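4.2 Where the bowls end up

I'll admit I came to this part of the study thinking about cupboards, and left it thinking about bowls. Of the 746 kitchen notes we kept from Oltby, 200 mention a bowl left out on the worktop, and my own notes say much the same (I'm a dreadful leaver-out of bowls!). The cutting board drifts to one end, food tubs go to the back, and the middle stays fairly clear. 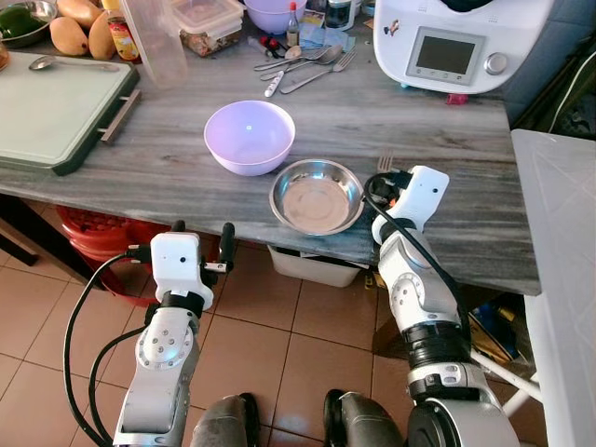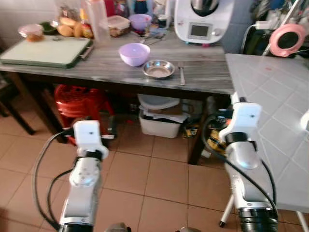
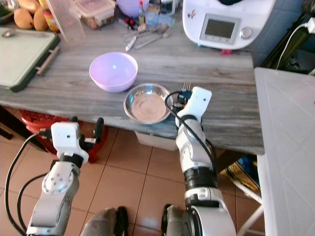
Figure 3. Worktop with a lavender bowl, a steel one near it and a green cutting board to the left.

I'd expected the Marwat kitchens to be tidier, as they have more shelf space, but the habit was just as strong there. Cutlery was harder to sort out. People told us they put spoons "by the board", then used the phrase for nearly anywhere within reach, so I've kept their wording in Table 2 and left the distances for section 5.

Contact the Stostitz Home Studies group | © 2018 | Back to top
We use cookies to improve this site. Accept | Settings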